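Wir haben in Skalow die Wohnung gestrichen, alles weiß. Ein paar Notizen zu Weißtönen, falls jemand gerade vor dem Regal steht. 1/12

Im Baumarkt standen 11 verschiedene Weiß. Auf den Deckeln heißen sie Altweiß, Wollweiß, Polarweiß und so weiter. Die Namen sind nicht genormt, das Altweiß der einen Firma kann neben dem der anderen gelb aussehen.

Also nicht nach Namen kaufen, sondern nach Nummer. Unsere war die 2754 von Tilero, ein Weiß mit ganz wenig Grau. Nummer aufschreiben und in den Sicherungskasten kleben. In der alten Wohnung hatten wir das nicht gemacht und dann beim Ausbessern lauter Flecken an der Wand.

Farbkarten helfen nur bedingt. Die Felder sind klein und der Karton drumherum ist selbst weiß. Besser: kleine Dose kaufen, ein Stück Raufaser oder Pappe streichen, trocknen lassen und morgens, mittags und abends an die Wand halten.

Nordzimmer: Kühles Weiß wirkt dort schnell bläulich. Im Arbeitszimmer haben wir deshalb nach dem ersten Versuch noch mal neu gestrichen, diesmal wärmer. Hat einen Samstagseinkauf mehr gekostet als geplant.

Der Boden färbt mit. Über Eiche sieht dieselbe Farbe wärmer aus als über grauen Fliesen. Muster also auch mal unten an die Fußleiste halten.

Leuchtmittel vorher festlegen. Wir hatten im Flur noch alte Lampen mit sehr warmem Licht, da war zwischen den Mustern kein Unterschied zu sehen. Mit neutralweißen LEDs dann schon.

Glanzgrad: stumpfmatt verzeiht Dellen, zeigt aber jeden Griff an die Wand. Seidenglanz lässt sich abwischen, zeigt dafür jede Spachtelstelle. Bei uns Flur und Küche seidenmatt, der Rest stumpfmatt.

Verbrauch: Auf dem Eimer stand weniger, als wir gebraucht haben. Zwei Anstriche überall, drei über der früher roten Wand im Schlafzimmer. Die Grundierung von Drenby hatten wir uns dort gespart, würde ich beim nächsten Mal nehmen.

Decke und Wand im gleichen Ton geht gut, wenn die Kanten nicht ganz gerade sind. In unserem Altbau ist keine einzige gerade. Heizkörper und Türen haben wir dagegen in einem anderen Weiß gelassen, das fällt nach ein paar Tagen kaum noch auf.

Möbel: Weiße Schränke vor weißer Wand funktionieren, brauchen aber etwas Holz dazu. Im Arbeitszimmer kommt deshalb noch ein Regal in hellem Holz an die Rückwand. Ob das bis Februar fertig ist, weiß ich nicht. 11/12

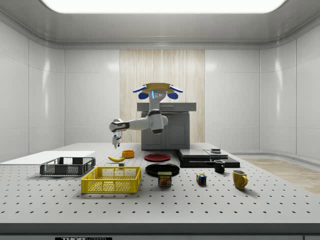
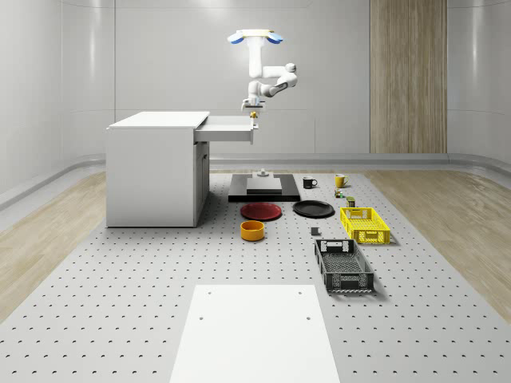 Heller Innenraum, gerendert, zwei Ansichten.

Pinsel und Rollen über Nacht in Folie wickeln reicht, auswaschen muss man sie erst am Schluss. Reste luftdicht verschließen und frostfrei lagern. 12/12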